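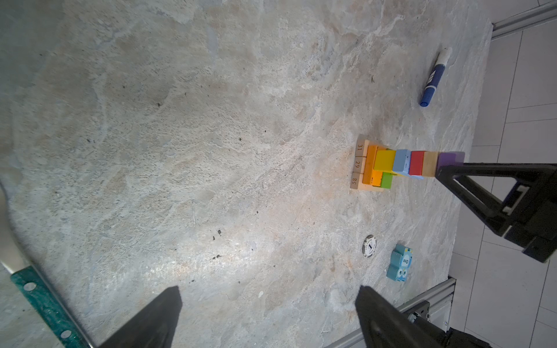
A toy library in Storkura has put out an appeal for building blocks after lending more of them last year than anything else on its shelves. The Sampaio Toy Library made 3,041 loans in the twelve months to October, up from 2,582 the year before, and loose block sets took the largest share. Most of the donated sets come in mixed, painted blocks in orange, yellow, light blue, red and purple alongside plain wood and number blocks such as 31, 29 and 58, and they are sorted on the tables before going out again.

Teodoro Sepúlveda, who runs the library, said number blocks were the hardest to replace. "People give us the coloured ones very readily," he said. "The numbers tend to stay at home, or two or three go missing and the family keeps the rest in a drawer."

The library is asking for 40 more sets before the winter. They do not need to be complete – odd blocks are used to fill gaps in other boxes – but they should be free of splinters and flaking paint. Sets in their original tins or bags are welcome, although the library has its own cotton bags and will repack anything that arrives in a carrier.

Families can borrow up to 6 items at a time and keep them for three weeks. Membership is free for households in Storkura and the villages on the Atell side of the river. A small deposit is taken for the larger floor puzzles and the train sets.

Blocks can be left at the library during opening hours or at the Dista bakery on the square, where there is a crate inside the door. A sorting session will be held on Wednesday from 4 pm, and children are welcome to come along and build with whatever has been handed in.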